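3.2 Injury records and match exposure

Injury data were taken from the medical logs of two clubs, Plikach and Jalilon, for 18 months ending in October. An injury was counted when a player missed at least one full training session or match. Illness and rest days were left out. The combined file held 489 entries for 70 players.

Match exposure was recorded in minutes from the official team sheets. Training exposure was entered by club staff at the end of each session. Where the two sources disagreed on a player's status, the team sheet was used. 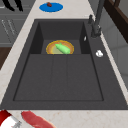
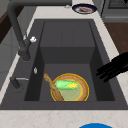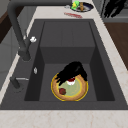

Figure 2. Simulated views of a dark gray sink set in a pale countertop, each with a round item resting inside.

Reading time: 2 min

Hamstring and calf injuries were grouped as lower-limb muscle injuries, as the Jalilon log did not separate them before the second season. Repeat injuries were linked to the first entry if they affected the same site and side.

Weekly load was computed as the sum of match and training minutes over the seven days before each entry. Players on loan were included only for the weeks in which they trained with the parent club. Goalkeepers were kept in the file but modeled separately, given their lower running load.

A mixed-effects Poisson model was fitted with player as a random effect and club as a fixed effect. Exposure time entered as an offset. Weeks with no recorded training or match minutes were dropped. Model fit was checked against a negative binomial version, and the Poisson form was kept.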